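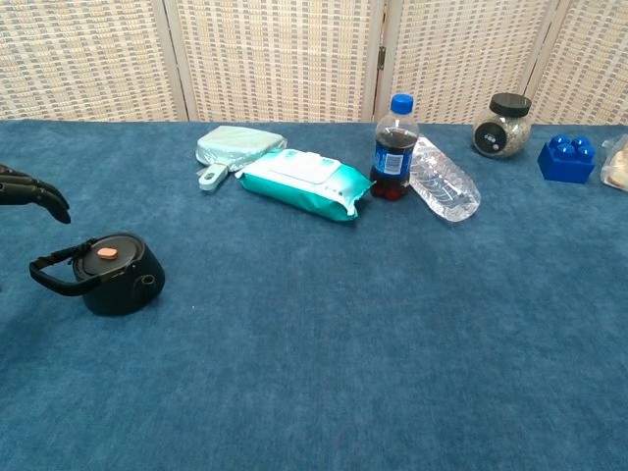
Heat in the Home, Handout 4: Boiling Water and What It Costs You

Bring this one back next time, we'll keep using the table you fill in at the bottom.

Last time we got as far as specific heat and then I ran out of board, so let me pick it up where I stopped. Water is stubborn stuff. It takes a lot of energy to warm it up, more than nearly anything else you keep in a kitchen, and that's why a pot of soup stays hot long after the spoon has cooled off. I love this fact and I will keep bringing it up all term, sorry!

The rule we're using is energy = mass x specific heat x change in temperature. For water the specific heat is 4.18 joules per gram per degree C. Please write the units every single time. Half the lost points on the last problem set were units (the other half were people mixing up grams and kilograms, you know who you are).

A worked one

Say you want a liter of water for tea and the tap gives it to you at 15 degrees C. A liter is 1,000 grams, near enough. You want it at 100 degrees, so the change is 85. Multiply it all out and you get 355,300 joules, or 355.3 kilojoules.

Now suppose your heater puts out 2 kilowatts, meaning 2 kilojoules every second. Divide and you get just under 178 seconds, so call it three minutes. Try it at home with a clock. Your answer will come out longer, and I want you to write down how much longer and where you think the extra went. Warming up the metal is one place. Steam is another. The air around the pot is getting a free ride too.

Boiling away

Getting to 100 degrees is the cheap part. Turning that same water into steam takes over 2,000 joules per gram, and the thermometer doesn't move at all while it happens. When I was a student this bothered me for weeks. Where does the energy go if nothing gets hotter? It goes into pulling the molecules away from each other, and we'll do that properly in the next handout. For now just remember that a pot left boiling hard with the lid off is using up energy at a great rate and your potatoes are no hotter for it. Turn it down to a simmer and they cook just as well.

Lids

A lid keeps the steam in, and the steam is carrying most of the heat that wants to leave. Some of it condenses on the underside, gives its energy back, and drips down again. I got very keen on this and ran it on my own stove in Altlow, same pot, same burner, lid on and lid off. Lid on won both times. My stove is old and I wouldn't publish it, but you could do better, so do!

Altitude

Quick note for those of you who drive up to Maeng on weekends. Up there the air pressure is lower, so water boils below 100 degrees, and pasta takes longer even though the pot is bubbling away like mad. Bubbling tells you it's boiling. It doesn't tell you how hot it is.

For next time

1. Redo the worked example starting from 5 degrees, for half a liter.
2. Time a real pot, lid on and lid off. Same amount of water, same burner, and let the pot cool all the way down in between.
3. Fill in the table: amount of water, starting temperature, lid or no lid, time to boil, energy from the formula.
4. One paragraph on where the missing energy went. Sentences please, no arrows.

Be careful with steam, it burns worse than you'd expect. Lift the lid away from you.

The reading is the second half of the Woteo packet, and you can skip the bit on pressure cookers until we get there.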